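Gundthorpe Allotment Society – notes from the July meeting

Hi all, I said I'd write these up and I'm finally doing it on Monday with a cup of tea, so forgive the rambling. We started at 7, or a little after, once Desta Tsegaye had found the key to the back cupboard where the good chairs are.

Last month's notes were read and agreed, with one change: the hose that went missing was the green one from the Hirimside gate. I had written "blue." Sorry!

Water. The long one, as ever. The bill came to $208, higher than last July, and we went round and round on whether the Hirimside tap is dripping overnight. Bořivoj Kuruc has looked at it twice and thinks it's the washer. Agreed that he'll buy a new one and claim it back. Hoses are still not to be left running while you go home for lunch (you know who you are, and so do your neighbors).

Waiting list. We have 34 names on it now and 69 plots, all taken. Two plots on the Gornside end haven't been touched since spring. I'll write to both holders, nicely, and if we hear nothing by the next meeting we offer them to the top two on the list. Desta wants us to try half plots for new people. I like the idea a lot – a full plot nearly finished me off my first year – but a few people worried about paths and who mows them. Carried over.

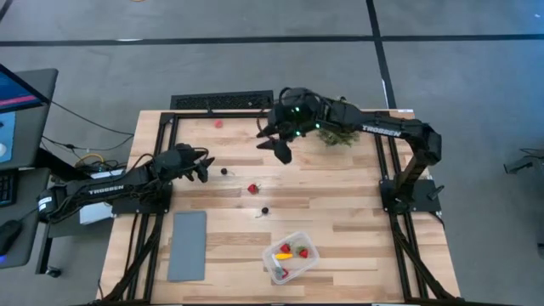 Fruit cage. Netting has a hole on the north side big enough for a blackbird, and several have found it. Bořivoj has leftover netting from his own place and will bring it down. The raspberries are nearly over anyway, but the blueberries are just getting going and I would like to eat at least one this year. Pick only from the row with your number on it, please.

Open day. We're having one! Plant stall, tea, and a soup table if Yimer can lend us the big pan again. The children's corner will have a fruit guessing game and seed sowing in egg boxes. Desta is in charge of that and would love old egg boxes, clean ones, left in the shed by the door. We need nine people for setup and I have five so far, so please come and find me.
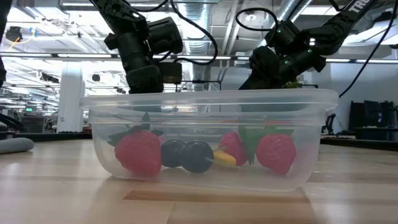

Strawberry and other pretend fruit in a clear tub.

Compost. Short but heated. No cooked food in the bays, no bread, and no more of whatever that was in bay two. New sign to go up. I'm painting it.

Any other business. The shed lock sticks; lift the door as you turn the key. Someone left a very nice pair of gloves on the bench by the Gornside gate and I've got them at home.

We wrapped up at 8:40. Next meeting same place, same time, and could somebody else please bring the milk.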